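Speaker notes - Old halls, new floors
Odcombe Community Halls evening, 1/4/21

Opening (take your time, let people find a chair)

Good evening, everyone, and thank you so much for coming out. I've been fussing over hall floors for longer than I care to admit, and it's a real treat to have a room full of people who don't mind hearing about them. Tonight is mostly about choosing a pattern you can live with, and then a bit about looking after the place once it's down.

Start with the cube pattern. It's a very old idea - three diamonds, one pale, one middling and one dark, and your eye does the rest. Ask for a show of hands: who sees the boxes pointing up, and who sees them pointing down? Give them a moment, they always enjoy this.
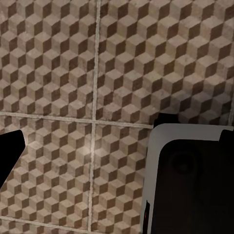 What we learned at Grellorier

Grellorier hall has 61 square metres of floor and a great deal of foot traffic, what with the dancing, the playgroup and the Frota supper every May. We got two quotes, and would you believe both came in at 600 dollars for the preparation alone! Mention that the colours mattered more than we expected. Browns and greys are kind to muddy boots.

Pause here for the story about the tea urn, if time allows.

Say a word about seams as well. A pale line through a busy pattern will catch the eye, so think early about where it will run, and keep it away from the doorway if you can.

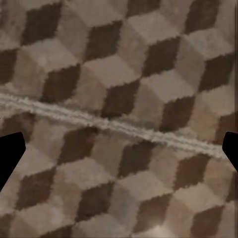

Tumbling blocks in brown, taupe and beige, with a pale seam across.

Looking after the building

Now the less glamorous part. Hisus hall sat shut for 40 days one winter, and the mice had a lovely time of it. Walk the edges of the room before you lay anything, fill the gaps round the pipes, and keep the biscuits in tins (yes, even the plain ones). 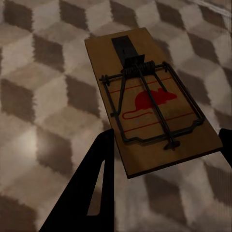 Check the cupboards every week while the hall is closed, and write it in the book so the next person knows. Then move on to rugs and chair feet, and leave ten minutes for questions - there's always someone with a story about their own kitchen floor, and I do love hearing them.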